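2. Mai 2024 – Werkstattbuch, Tisch am Fenster

Heute endlich die Schaumstoffwürfel ausgepackt. Marites hatte den Karton schon vor einer Weile hier abgestellt, und ich bin jeden Morgen drübergestiegen und hab mir gesagt: morgen. Jetzt liegt erst mal eine Handvoll davon auf dem weißen Tisch, der Rest wartet noch in der Tüte. Zur Erinnerung für alle, die das hier später lesen: Es geht um die Buchstabenkiste für die Vorschulgruppe in Dretetcombe. Die Kinder sollen damit kurze englische Wörter legen, und wir sollen rausfinden, ob der Satz dafür überhaupt taugt oder ob wir doch den teureren von Rusberg nehmen.

Erster Eindruck: schön leicht, angenehm zu drücken, und es macht überhaupt keinen Krach, wenn einer runterfällt (zweimal getestet, einmal mit Absicht). Mylene kam rein, hat sofort drei davon aufeinandergestapelt und war dann für eine Weile nicht mehr ansprechbar. Das werte ich mal als gutes Zeichen!

Was mir weniger gefällt, ist die Sache mit der Orientierung. Auf den Würfeln sind große Buchstaben und dazu kleine Bildchen mit dem Wort dabei, und je nachdem, wie man so ein Ding hinlegt, steht eben alles auf dem Kopf. Klar, das ist bei Würfeln so. Aber ein Kind, das gerade erst lernt, wo beim Y oben ist, dreht sich da schnell einen Knoten in den Kopf. Aliki meinte, genau das sei doch die Übung, erst drehen, dann lesen. Kann sein. Ich würde es trotzdem gern mit der Gruppe ausprobieren, bevor wir 300 Stück bestellen.
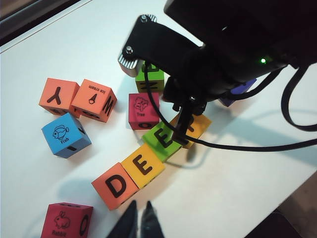
Beim Wörterlegen bin ich dann auch gleich hängengeblieben. D, E, E ... da denkt man natürlich an »deep« oder »deer«, und schon sucht man nach dem vierten Buchstaben und kippt jeden Würfel einmal über alle Seiten. Bei mir hat das elend lange gedauert. Arnout war schneller, der nimmt zwei gleichzeitig in die Hand und rollt sie so über die Finger. Mir fallen sie dabei runter.

Die Bildseiten finde ich dagegen richtig gelungen. Einfache schwarze Umrisse, nichts Überladenes, Fisch und Baum erkennt man sofort. Nur die Eistüte ist ziemlich klein geraten, da hätte ruhig mehr Fläche genutzt werden können. Die Schrift steht beim Eis übrigens über dem Bild und beim Fisch darunter, jedenfalls wenn man sie so rum hält wie ich. Muss ich nochmal an allen nachsehen, vielleicht auch völlig egal.

Farben: kräftig, gut zu unterscheiden, mit einer Ausnahme. Zwischen Gelb und dem gelblichen Orange musste ich zweimal hingucken. Wenn die Gruppe nach Farben aufräumen soll, gibt das Streit, das weiß ich jetzt schon. Crisóforo schlägt vor, die Farben beim Aufräumen ganz zu ignorieren und stattdessen nach »hat ein Bild, das man essen kann« und »hat keins« zu sortieren. Dann landet allerdings auch der Fisch in der Eiskiste, und die Diskussion mit den Kindern darf er führen.

Noch was zum Tisch – die weiße Platte ist als Unterlage prima, man sieht jeden Würfel sofort. Am Rand müsste aber eine niedrige Leiste hin, sonst sammeln wir die Dinger ständig vom Boden auf. Ich hab noch Reste vom Girenix-Regal, daraus müsste sich was machen lassen.

Offen:

Restliche Würfel aus der Tüte holen und schauen, welche Buchstaben fehlen. Vor allem Vokale, davon braucht man immer mehr, als man denkt.

Abwischen testen, erst nur mit Wasser, dann mit dem milden Reiniger von Tan. Bitte an einem Würfel, der doppelt da ist, falls der Druck abgeht.

Wortliste mit höchstens 18 Wörtern zusammenstellen. Mylene hat einen Anfang auf dem Zettel neben dem Waschbecken, bitte nicht wegwerfen!

Marites fragen, ob die Gruppe den Satz noch vor August haben will oder ob wir uns Zeit lassen können.

Die Würfel bleiben bis morgen so auf dem Tisch liegen, ich mache nach dem Kaffee damit weiter.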